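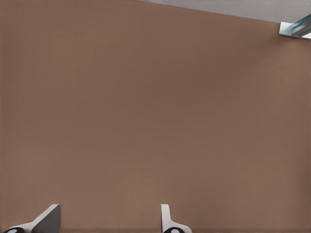
# Making a small leaf mould cage

Leaf mould is easy to make, but it needs patience. At the Brellach allotments we fill our cages in November and do not open them for a year, sometimes two.

**What you need**

- chicken wire, 3 metres long
- 5 wooden stakes
- wire cutters and strong gloves
- a mallet
- garden string

**Steps**

1. Choose a place in the shade, directly on the soil. Wind is a bigger problem than rain.
2. Knock four stakes into the ground in a square. Leave the fifth one for later.
3. Put the wire around the stakes and fix it with string at the top, in the middle and at the bottom. Fold the sharp ends to the outside.
4. Fill with leaves. Oak and hornbeam are very good. Holly and laurel take much longer, so we keep them out.
5. Water each layer if the leaves are dry, and press it down with your boots.
6. Use the last stake to make a few deep holes from the top – this lets the rain go in.

The heap will sink a lot during the winter. You can add more leaves until January, but after this it is better to start a second cage.

In June, check that the middle is still damp. If it is dry, give it two full cans of water and cover the top with old cardboard.

Leaf mould of one year is good as a mulch. For sowing seeds, wait for the second year and sieve it first.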